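Pad Week: chopsticks, plaid and a lot of squeezing

Hi again! This gallery is the chopstick part of our gripper pad comparison, which took over my January. Nayeli Espinoza and I had 3 kinds of finger pad to get through, and chopsticks were the job everybody kept asking for, so that's where we started. The blue ones are in both shots below.
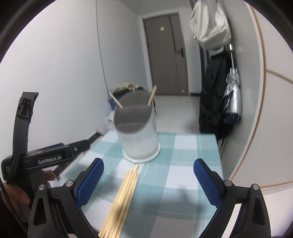
Blue pads on the black fingers, open, with the bundle of sticks on the plaid.

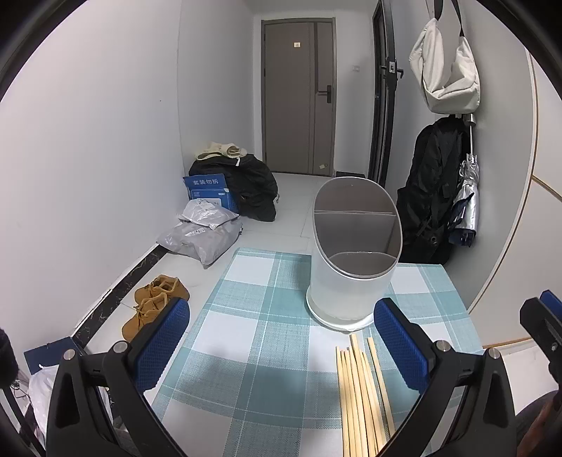

Same sort of bundle, same plaid pattern, and the pads wide open again.

So, the blue pads. I went in expecting to like the Cimo set best, mostly because they're squishy and I'd already spent a whole evening gluing them on (never again, please sell them with screws). They're lovely on mugs and fruit. On a single chopstick they kind of swallow it, and then it swivels, and you end up chasing the tip around like you're stirring soup. The textured blue ones feel stiffer under your thumb and I found it much easier to keep a stick pointing where I wanted it. Nayeli disagrees with me about this! She has a lighter squeeze than I do and got on fine with the Cimo pads once she stopped going for the middle of the stick and pinched closer to the end.

The Bitano pads came in third for both of us. Smooth face, nice and grabby for the first 16 tries or so, and then they pick up lint and you're wiping them down every few minutes. If you have a cleaner house than me, your results may vary.

A few things I'd pass on if you're doing this at home. Fan the bundle out a little before you start, or you'll pick up two sticks every time. Come in low. And if you're using one gripper in each hand, decide which hand goes first, out loud if you have to (I talk to mine).

I'd love to tell you how the pads hold up over time, but the folks at Skirkness say they swap theirs at 2,000 grabs and we are nowhere near that. Ask me in spring.

Next gallery is cloth folding with the same pads, plus the Cáceres wrist mount that finally showed up on Tuesday with the wrong size bolts in the bag. Nayeli has already found replacements in her junk drawer, so we're good to go.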